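Pemau workshop, drinks counter – notebook, August

14:20. Sorting the cup lids before the Histik order goes in. Two lid colors are in use, black and white, and the old drawer had them mixed, with sleeves and stirrers on top. Emptied the drawer onto the counter and wiped it out. Stirrers moved to the shelf under the sink side.

Black lids first. Squared them into one stack and took them off singly from the top. Nested lids grip each other at the rim, so a straight pull brings up two. Tilting the top one up by its edge separates it with less force. Reject anything with a split rim or a bent tab. Same method for white, done after black, never both at once. 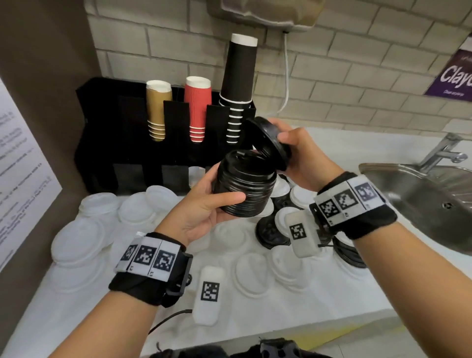 Page last changed: August, 16:05, S. Khondokar

Dispenser left where it is, against the brick. Cups stay rim down in their three stacks: kraft, red, black. The kraft stack is short and gets topped up from the next Gitevura carton. The black one stands well above the dispenser – do not add to it until it drops.

Fit check still open. The Amarasinghe lids are listed for all three cup types, but the order sheet gives one part number, 305, and the carton label gives 115. Shanthi to ask which is current. Until then, try one lid per cup type by hand and press all the way round the rim before putting a sleeve of lids out.

Storage: black lids to the left half of the drawer, white to the right, divider between. Nothing loose next to the sink overnight. Carton 88 goes back on the upper shelf, label facing out.

To do: new divider, old one is warped. Reorder kraft cups.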